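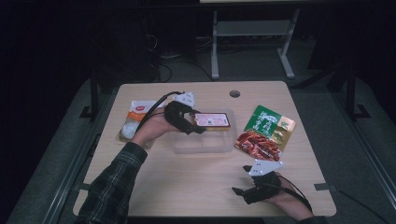
Boîtes repas : la collecte reprend à Hekdale

Imprimer | Envoyer par e-mail

La préparation des boîtes repas reprend ce mois-ci à la maison de quartier de Hekdale. Le principe reste celui du printemps : chaque boîte en plastique transparent reçoit de quoi composer un repas pour une personne, avec un sachet de riz, un plat cuisiné en sachet et un petit assaisonnement. Les boîtes partent ensuite chez les habitants inscrits sur la liste de Sabine Ehlers, pour la plupart des personnes qui sortent de l'hôpital ou qui ne peuvent pas faire leurs courses.

En mai, nous avions préparé 35 boîtes. La liste compte maintenant 12 noms de plus et il nous faut donc davantage de produits, surtout du riz. Les sachets déjà cuits sont préférables, car plusieurs destinataires n'ont qu'un micro-ondes ou une bouilloire. Pour les plats, tout convient : viande braisée, légumes, lentilles, poisson. L'épicerie Damo nous a cédé des plats asiatiques en sachet dont l'étiquette est en chinois. Princess Macaraeg s'occupe de faire traduire la composition et les consignes de réchauffage, qui seront imprimées sur un papier glissé dans la boîte.

Quelques consignes pour ceux qui viennent remplir les boîtes :

Posez la boîte vide au milieu de la table et les produits de chaque côté. Le petit sachet va au fond, le riz ensuite, à plat, et le plat cuisiné par-dessus, face imprimée vers le haut. Si le couvercle ne ferme pas, retirez le petit sachet et glissez-le sur le côté. On ne plie pas les sachets de plat, la soudure du haut est fragile.

Vérifiez la date de chaque produit avant de le mettre dans la boîte. Tout ce qui expire dans moins de 3 mois va dans la caisse de Benedikt Wegener, qui le distribue le jour même. Pas de verre ni de conserves de plus de 400 grammes, les boîtes deviennent trop lourdes à porter dans les étages.

Les allergies sont notées sur la liste, en face du nom. Pour ces boîtes-là, demandez à Roswitha Ostermann, qui les prépare à part.

Les dons sont à déposer à l'accueil, aux heures d'ouverture. Nous cherchons aussi des boîtes rectangulaires avec couvercle, propres et sans fissure. Celles du printemps ne sont pas toutes revenues : si vous en avez une chez vous, rapportez-la, même sans son couvercle. Austra Ķēniņš passe prendre celles des personnes qui ne peuvent pas se déplacer, il suffit de laisser un message à l'accueil avec l'adresse et l'étage.

Prochaine séance de remplissage le 15 août 2023, à partir de 14 heures, dans la petite salle du rez-de-chaussée. Pas d'inscription nécessaire.

Partages : 12 | Commentaires : 3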